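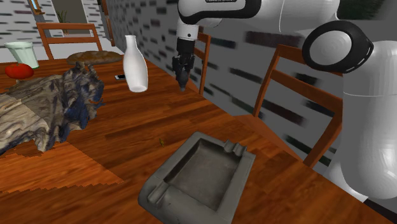 Comedor simulado del paquete Grondine, con el brazo sobre el borde de la mesa y la pinza vacía.

Galería de Grondine, el paquete de escenas de mesa de Wuvby

Grondine es una colección de escenas domésticas listas para cargar en el simulador. Está pensada para equipos que entrenan o evalúan tareas de manipulación y no quieren modelar cada habitación desde cero. El paquete incluye 12 escenas con su mobiliario, los objetos sueltos, el brazo ya montado y los archivos de colisión. En esta página mostramos el comedor, que es la escena que más nos piden en las demostraciones.

Todas las imágenes son renders directos del visor, sin retoque posterior. La iluminación es la que trae la escena por defecto y se puede cambiar en el archivo de configuración, igual que la posición de la cámara y la pose inicial del brazo.

En el comedor hay objetos de formas muy distintas sobre una misma mesa: un tomate, un vaso verde menta, una botella blanca, un cenicero gris de paredes gruesas. Cada objeto tiene masa y fricción propias, editables por separado. El cenicero suele dar trabajo a las pinzas de dos dedos por el grosor del borde, y conviene probar primero con la botella. Las sillas se entregan fijas; para que se muevan hay que activar la opción correspondiente al cargar la escena.

La escena lleva también una pieza grande de superficie rugosa en el lado izquierdo de la mesa. Sirve de obstáculo para la planificación de trayectorias y se puede retirar con una sola línea.

Vista más abierta de la misma habitación. Se ve el mostrador oscuro del fondo, la pared de ladrillo y el rótulo FRANKA EMIKA en el antebrazo.

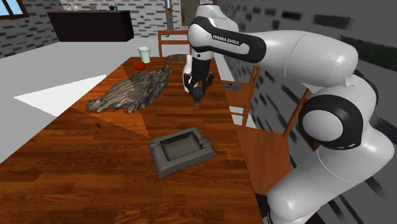
Contenido y precio

La licencia de Grondine para un equipo cuesta 2799 euros e incluye las 12 escenas, los modelos de los objetos y 30 días de asistencia por correo. Las actualizaciones menores no se cobran. El simulador y el hardware no forman parte del paquete.

Si solo interesa el comedor, existe una versión reducida, Grondine Gallardo, con 2 escenas y los mismos objetos de mesa. Se puede ampliar más adelante al paquete completo pagando la diferencia.

Los usuarios de Wuvton, nuestra herramienta de grabación de trayectorias, pueden abrir las escenas sin conversión previa. En los demás casos hay que exportarlas con el script que viene en la carpeta de utilidades.

Modelado de escenas: Mingxuan Zhong.
Galería actualizada el 14 de noviembre. La próxima ampliación de objetos está prevista para abril.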